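Forums > Running and Club Kit > Washing and Care

New posts Search Members Log in

Thread: Getting the smell out of polyester vests

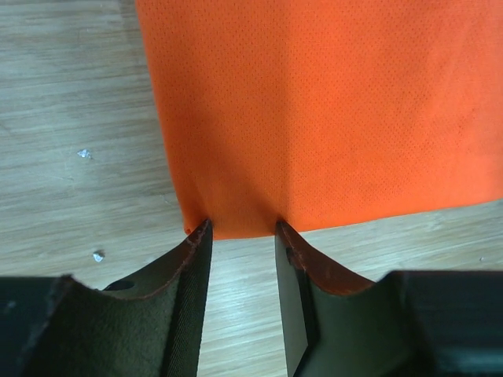 Orange mesh, close up

steinar_f
May 1, 2019
The club vests are fine mesh polyester and after one winter they smell the moment you warm up in them. Clean out of the drawer they smell of nothing. I wash at 30 with ordinary liquid and a bit of softener. Has anyone fixed this without buying new? Satdale Harriers want almost 400 for a full set and we are not paying that again.

nayeli.h
Stop using softener. It coats the fibre and the sweat stays under it. It took me four or five washes without any before I noticed a difference.

Braulio L
Soak in white vinegar, 2 cups to a bucket of cold water, half an hour, then a normal wash. I have done this with my cycling tops since January and they are fine.

elie_haddad
Vinegar did nothing for mine. The only thing that worked was a proper sports wash. I use the Folteo one in the grey bottle. Dear, but a bottle lasts me most of the season.

Braulio L
How long did you soak them? Ten minutes won't do it.

elie_haddad
Overnight. They smelled of vinegar and then they smelled of vests.

steinar_f
Softener is gone from today. What about going hotter? The label says 30 but I have seen people say 60 is fine for polyester.

nayeli.h
I would not. The cloth will probably take it but printed numbers won't. Ours peeled at 60 and we had to get them redone. 40 is as high as I go.

JailsonM
I wash everything at 60 and have done for years – no peeling. Depends who did the printing. Ours came from Zestura and the numbers are sewn on.

nayeli.h
Sewn on is a different thing though. Most club vests are heat pressed.

JailsonM
Fair enough. I'd still try one old vest at 60 before ruling it out.

elie_haddad
Also don't leave them in the bag. Half my trouble was a wet vest sitting in the car boot until the next session. Rinse it in the sink when you get in if you can't wash it that night.

steinar_f
Guilty of that one. I'll do 40, no softener, and soak the worst two in vinegar first. If that fails I'll get the sports wash.

Braulio L
Turn them inside out as well.

Reply Watch thread Back to Washing and Care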